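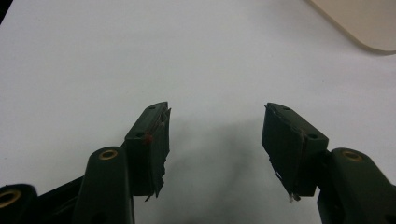 Dark green on plain white, brass ring and all.

I drove up to Trilbridge for the opening of Lucienne Pichon's new print show, and I still have ink on my sleeve (long story, involves a still-tacky monotype and me waving my arms). The gallery is one long room over the old Huet paint store, and by 7 you couldn't get near the wine. Lucienne has hung about 100 small linocuts edge to edge on the back wall, all of them market stalls, and it's a riot!

She learned to carve from Huguette Tessier, who was there in a huge green coat telling everyone which prints she'd have done differently. I bought one of the fishmonger. Gaëtan Joly got the melon seller first and I'm trying to be nice about it.
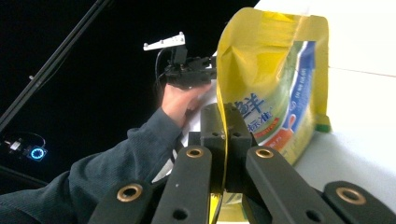
What gets me about Lucienne's work is the lettering. She cuts every price tag and shop sign backward, by hand, and lets it wobble. Since the show I've been staring at packaging like a crazy person – a glossy golden yellow pouch with one big dark blue 鲜 on it had me wondering how she'd carve all those strokes, and whether she'd keep the crumpled top (she would). She teaches a lettering class in August, and I've already signed up. The show stays up till then, upstairs, ring the bell twice.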